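Provenance Gaps in Small Museum Collections
Student project report, Art Crime and Cultural Property module
2019-10-21
14 shares | 2 comments

1. Purpose of the project

The project examined how a small museum can find out whether objects in its care were stolen before they were given or sold to it. Much of the writing on art crime deals with famous robberies. The handling of low-value stolen goods by minor institutions receives less attention, although such goods are more easily sold on. The work was carried out between February and the end of the summer term at the Nimthorpe museum, which allowed access to its paper registers.

2. Method

The register lists 500 objects. From these, 80 were chosen for full checking, with preference given to silver, clocks and small oil paintings. Each entry was compared with sale catalogues, local newspaper reports of burglaries and the Kulent index of missing works. Results were entered in a Bronus spreadsheet designed for the project.

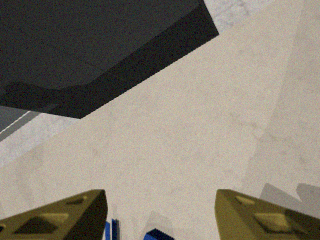 An object's history is only as reliable as the description attached to it. Many of the older entries read "small dish, good" or "picture of cows", and could match dozens of stolen items. The report recommends that shape, surface and marks be set down in fixed order. A describer faced with the two olive-green fingers shown here would be expected to record the sloping upper surfaces and the recessed pads, noting that those on each finger differ in size. Such details allow one object to be told from another of the same type years later.

3. Findings

Of the objects checked, 2 matched reports of theft closely enough to be referred to the museum's trustees. Both were silver, and both had been bought over the counter without a receipt. A larger group could be neither cleared nor doubted.

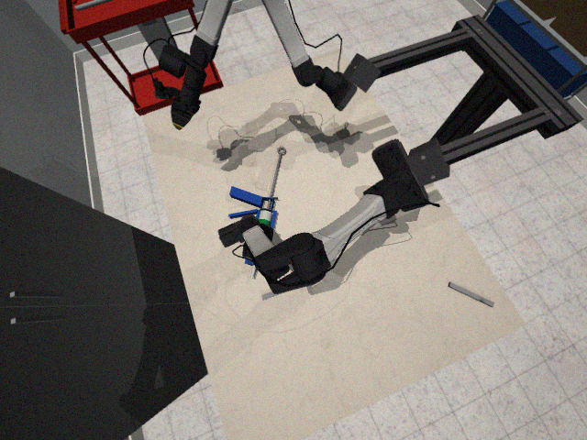

Puma, commenting on the draft, wrote that the word "matched" was too strong, and that a hallmark and a weight do not identify a spoon. The wording has been kept, but the evidence for each match is now given in full in Appendix B.

4. Recommendations

Donors should be asked to sign a statement of ownership. Entries should be revised at the next stocktake, using the fixed order set out in section 2.

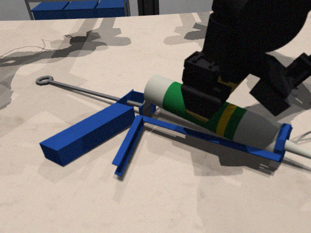
Staff should also be given a short list of agreed terms. During the project, two people describing the same candlestick used different words for almost every part of it. The list should cover tools and household items as well as fine art, as these fill most of the stores. For a caulking gun, for instance, the entry would give the blue colour, the grey plunger rod and the faceted ring at its tip, in that order. Terms such as "old" and "attractive" should be dropped.

Photographs should be taken of every object on arrival. Where the museum has a picture of an item, a later claim can be settled quickly. 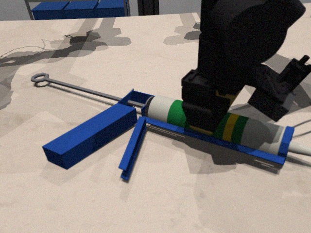
They should be stored apart from the register, so that the loss of one does not mean the loss of both. The registers have no duplicate at present.

5. Limits of the study

Newspaper reports before the war were incomplete, and one sale catalogue could not be traced.

Related items
Reading an Auction Catalogue: Notes for Students
Church Silver and the Law of Treasure
Forged Labels on Picture Frames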